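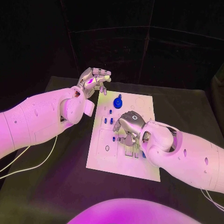

Peg Board Project: Final Report
Group: Nia Vaughan, Botond Győri, Naa Sulemana
Supervisor: Vibeke Lykkegaard

1. What we set out to do

Our brief from the Holst workshop course was to design a task board that anyone could sit down at and understand without being told anything. You get a board, you get some parts, and the outlines tell you where they belong. We loved this from the first meeting, probably because all three of us had some version of it as toddlers and Botond still has his.

We called ours Dultitz (it was the name of the folder, and it stuck).

2. The board

The board is a white rectangle and the parts are blue. We tried other colours on paper first and kept coming back to blue on white, mainly for the contrast. There is a cylindrical knob with a thin post coming out of the top, a few small pegs, and a pair of rectangular pegs that stand side by side inside their own outlined area. Then there are the printed outlines: a large circle with a smaller one below it, a black oval, and two dark rectangular slots.

Naa drew all the outlines. Her first set had a line so fine that it vanished as soon as the lights were turned down, so the second set is bolder. We are really pleased with how they read now, even at an angle and even under coloured light.

We also put the board on a dark tabletop for all our sessions. On the pale benches in the main workshop the edges got lost and people kept knocking it out of place with their sleeves.

3. Trying it out

We ran 14 sessions in May, mostly late in the afternoon when the room was free. Each person had 10 minutes and no instructions. We wrote down where they started, which part they picked up second, and anything they said out loud. Tassanee Suwannarat from the year above sat in on the early ones and taught us to stop helping, something we were very bad at!

The knob was the favourite by miles. Almost everyone reached for it first and then wanted to turn it before they had looked at anything else. The small pegs were the hard part. They are easy to see but awkward to get hold of, and if your hand is flat over the board you lose sight of the one you are after. Several people ended up tilting the board diagonally to get a better look, and we have left it loose on the table for that reason.

4. What we would change

The small pegs need a bit more height. Nia has already drawn a taller version with a slight waist in the middle.

The oval should have a thinner line than the slots -- at the moment they shout equally loudly.

We would also like a tray for spare parts. Ours lived in a mug.

5. Costs

The limit was 100 euros and we spent 102. The extra two went on a second sheet of sandpaper, and Vibeke let us off.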